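Shelf and Display Helper Wanted, Part Time (Hillalham shop)

Posted June 8, 2020

Hi! I'm Eduard Kuruc, and I run Elleo, a small secondhand glass and homewares shop in Hillalham. I'm looking for one more person to help me keep the shelves in order, and I'd love it to be somebody who gets a little thrill out of a nicely spaced row of bottles. If you've ever moved a vase two inches to the left in somebody else's house, please keep reading.

We mostly sell glass. Vases, bowls, little bottles, tumblers, the odd cake stand when I can find one that isn't chipped. A lot of it comes from house clearances and arrives wrapped in newspaper, so a good part of the job is unwrapping, wiping, pricing, and finding each piece a spot where people will want to pick it up. The rest is tidying, and there's always tidying (customers are lovely, but they never put a thing back where it came from).

The main thing you'd look after is the white cubby shelving. I'm fussy about it. Small bottles get grouped, vases get some room to breathe, and pieces with painted decoration go where you can see the pattern without bending double.

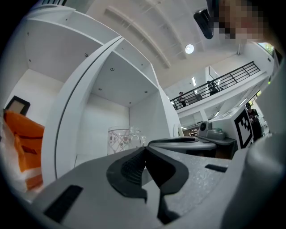
Heart-and-leaf vase and small bottles in the white cubbies.

What you'd be doing in a normal shift:

Opening up boxes and checking each piece for chips and cracks
Washing glass by hand in the back sink and drying it properly, no streaks
Setting out and rearranging the cubbies
Wiping down shelves, including the undersides, where the dust loves to hang on
Wrapping and packing online orders
Keeping the Tandent stock list up to date (it's an inventory program, very basic, I'll show you)

The shift pattern is 3 afternoons a week, 5 hours each, and I'm happy to talk about which afternoons suit you. Pay is by the hour and we'll go over the rate when we speak. You'd get a staff discount too, which I warn you is dangerous. Half of my own kitchen came out of this shop!

You don't need retail experience. My last helper came from a bakery and was the best packer I've ever had. What I do need is somebody with steady hands and a bit of patience, who's fine being on their feet and reaching up to a high shelf or crouching down to a low one. You'll be handling breakable stuff all day long, and yes, things get dropped. I've dropped plenty. Sweep it up, tell me, mark it off the list, and we carry on. 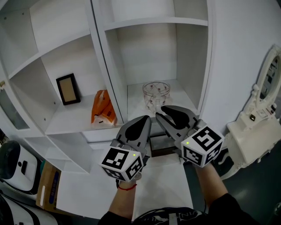

An eye for color is a big plus. Clear glass is tricky on white shelves, it can vanish completely if you're not careful, so we like to put something with a red or orange touch in the middle of things to pull people over. If you have your own ideas about this I want to hear them. I've been doing it my way for years and I'm sure some of my habits could use a shake.

It's a quiet place to work most days. I keep the radio on low, there's a kettle, and the Ševčík bakery next door sells us whatever's left at closing for next to nothing. We've got 166 pieces waiting in boxes right now, so you wouldn't be short of things to do in your first weeks. I'd like somebody to start soon and stay at least through September, and if we get along I'd be glad to keep you on after that.

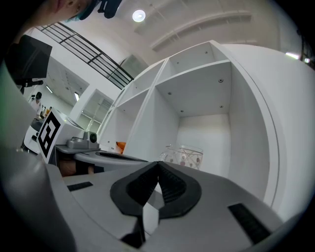
Do I have to know about antique glass to apply?
Not at all, I'll teach you the bits that matter as we go, and there's a shelf of reference books in the back that you're welcome to borrow.

To apply, drop a note through the shop door or come by and ask for me. The mailing address is Elleo, P.O. Box 2130, Hillalham. A few lines about yourself are plenty, plus which afternoons you're free and a phone number where I can reach you. No need for a formal resume, though I'll read one if you have it. Tell me about something in your home that you've arranged just the way you like it, too. I'll call everybody back, even if it takes me a little while.

Eduard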